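# Review: Penrose worktop sealant, as used in shared kitchens

Prepared for the Erkley Housing Association by Leonilde Frade, 08/10/2018

The Association was asked by residents at Burholm to look again at the sealant used where worktops meet sinks and walls. The product supplied until now has tended to yellow and lift within a year. Penrose is sold as a longer-lasting replacement, and it was applied in the shared kitchens at Burholm and Zircombe at the start of last winter. This review records how it has performed.

The sealant comes in a 280 ml cartridge and fits a standard gun. It flows evenly, although the nozzle supplied is too wide for a narrow joint and should be cut back with care. Malcolm Hulme, who carried out the work at Zircombe, found that it could be smoothed for longer than the old product before a skin formed. The smell was mild and had gone by the following morning.
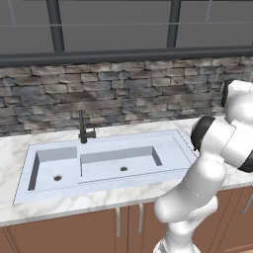
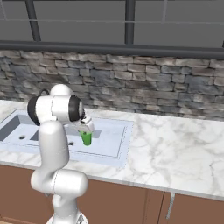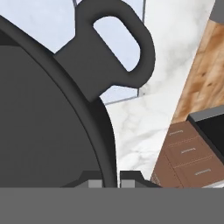
Of the 92 joints treated, most remain sound. Those along straight runs of worktop have kept their colour and show no gaps. The weaker results were found behind taps, where standing water is common and the surface is hard to dry before work begins. At Burholm two such joints had to be cut out and done again. The instructions on the cartridge say little on this point, and the maker would do well to expand them.

Penrose is less forgiving on uneven surfaces. On rough stone or deep grout lines it sinks back as it cures, and a second pass is usually needed. Masking tape must be removed at once - if it is left until the sealant has begun to set, the edge tears.

Cleaning has given no trouble. Ordinary washing-up liquid and a soft cloth are enough, and a mild bleach solution left no mark at either site. Scouring pads dull the finish and should be kept away from it.

The total cost of materials and labour came to £802, a little above the sum allowed. The Association considers Penrose suitable for general use in its kitchens, with the exception of joints directly behind taps, for which the existing product will be kept until a further trial has been held.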